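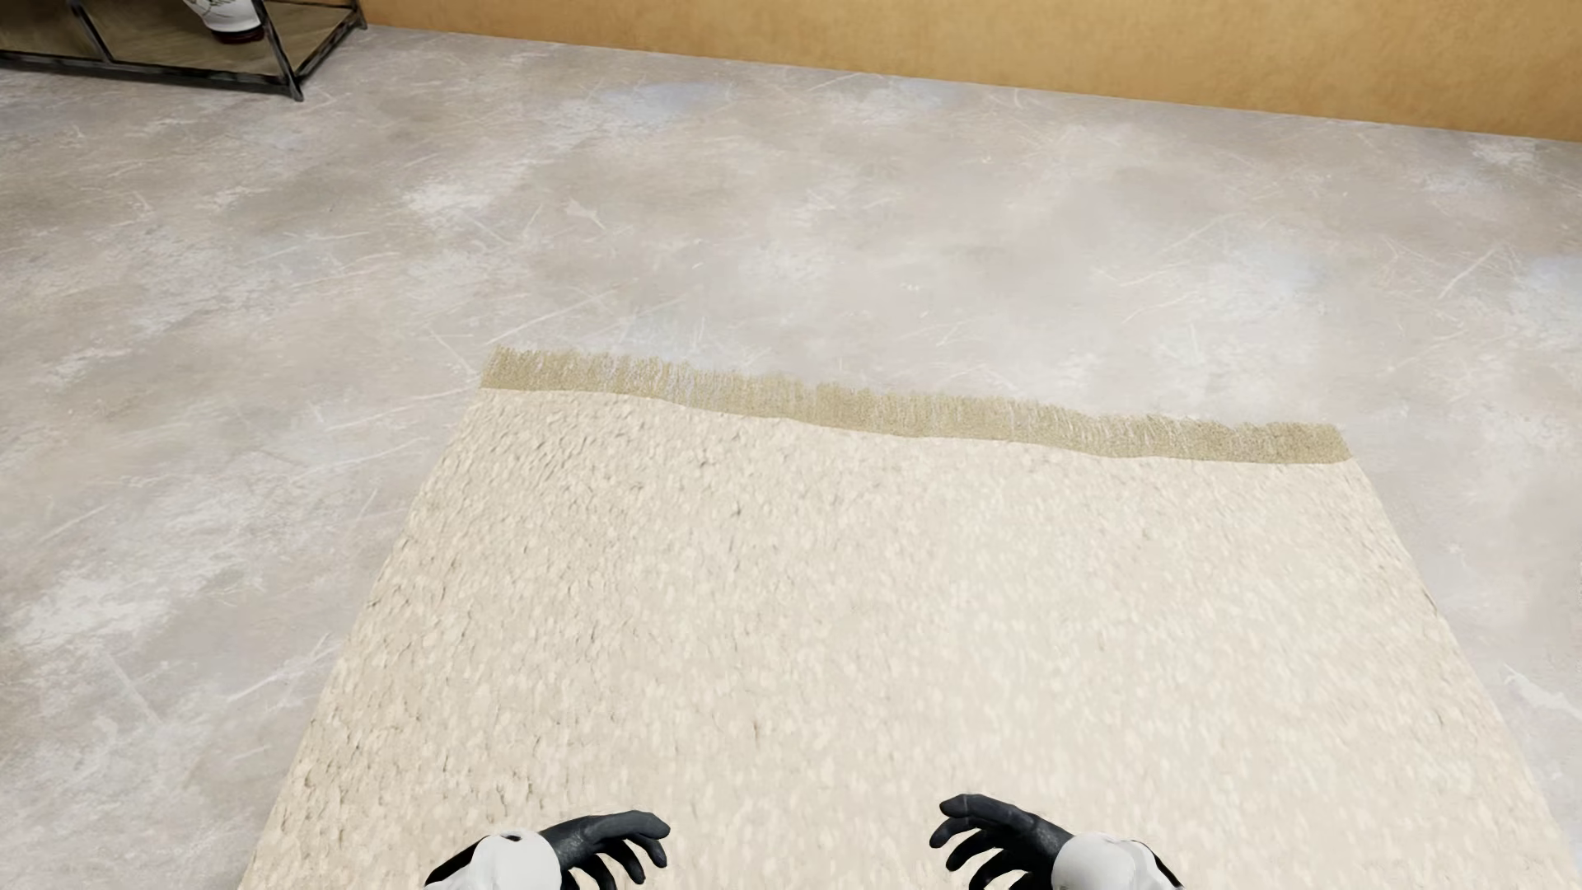
Unit 7. Contact Faults in Deformable-Object Tasks: The Rug-Fold Trials

Prepared by Harriet Park for the course in Robot Safety and Fault Analysis, Gillmont Institute. Revised November 2019.

7.1 Background

The rug-fold task was built in the Fedness simulator for a two-handed robot. The robot is to take hold of the near edge of a shaggy rug with both hands, lift it, and fold it toward the fringed end. The starting pose places the hands above the near end of the rug, facing each other, with the fingers spread and slightly curled.

The trials were run in August. Of 733 runs, 90 ended in a fault stop. The remainder were not all successful folds; a run that ended with a poor fold was scored separately and is not treated in this unit.

7.2 The fault

In most of the stopped runs, one or more fingertips passed through the surface of the rug during the closing motion and came to rest between the rug and the floor. The simulator then pushed the finger and the cloth apart with a very large force. The wrist controller read this force as a load and pressed harder against it. The stop was triggered when the wrist limit had been exceeded for 12 consecutive control steps.

Students should note that the stop worked as designed. The fault lay earlier, in the contact settings. The pile was drawn in full on the screen, but the contact model used a thin, flat sheet – the fingers were therefore aimed at a surface higher than the one they could touch.

7.3 Why the matter is one of safety

The same wrist controller was scheduled for transfer to hardware at the Lindgren laboratory. A controller that answers an unexpected force by pressing harder may damage a hand, a floor, or a person. The transfer was put on hold until the response had been changed.

7.4 Corrective measures

a. The contact sheet was thickened to match the visible pile.
b. Closing speed was reduced over the last part of the descent.
c. The controller now yields when the wrist load rises faster than a set rate.

After these changes, a repeat set of 16 runs from the same starting pose produced one fault stop, traced to a finger caught under the rug edge.

7.5 Preparation for the seminar

Read the Greltholm report on grip-force limits, sections 2 and 4. Be ready to explain which of the three measures would still be needed if the contact model were perfect.

Related items
Unit 5. Emergency Stops and Protective Stops
Unit 6. Force Limits in Two-Handed Lifting
Unit 8. From Simulation to Hardware: Transfer Checks
Fault Report Form and Guidance Notes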